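Posted in: Bench & Storage | 2 comments

Blue bins, one tool each

June 22, 2021

The drawer under my bench held 438 items when I last inventoried it, and most of the time I spent on any repair went to digging. I have been moving the hand tools into open-top plastic bins with a sloped front lip. The lip matters more than the volume. A hand can go in low and flat, and a long tool can be drawn out along the floor of the bin.

Screwdrivers go in lengthwise, one per bin. A translucent yellow handle on a blue floor is easy to find at a glance - my older black-handled drivers are not, and those stay on the wall rack.
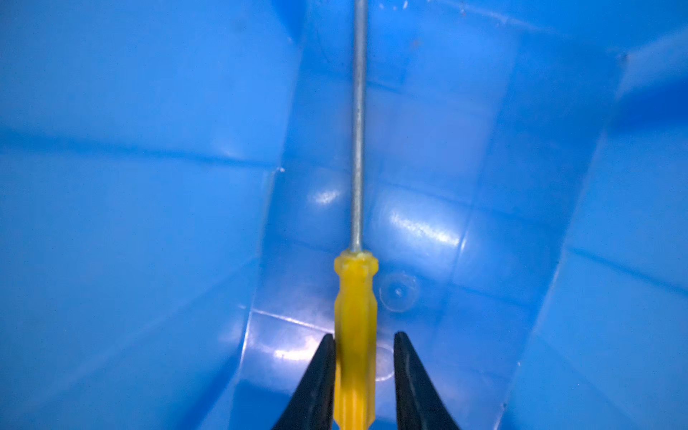
What goes in and what stays out

The flathead gets used daily, so it has a bin of its own. The stapler does not. It is wider, it catches on the lip, and it is easy enough to pick up from a flat surface. I tried it in a Trallbridge divider tray in December and took it out again within a week.

The other variable is the surface. Marble patterns look tidy but a thin silver shaft gets lost in the veining, so the handle color has to do the work.

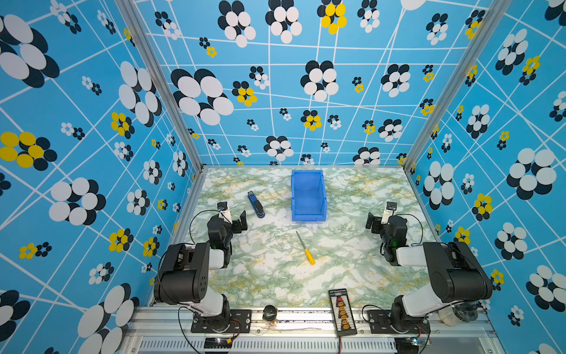

Bin position comes next. Toward the back and slightly off center leaves the middle clear for whatever is in use. I had mine at the front for a while and kept reaching over it.

Labels are still undecided. The Plutine tape peels on this plastic.

Comments

Kristine Lagman: Does the sloped lip let short bits roll out? Mine did.

Author: Yes, under 2 inches or so. Those go in a lidded box.

dmr_shop: Try roughing the plastic before you put the tape on. Fine grit, light pass.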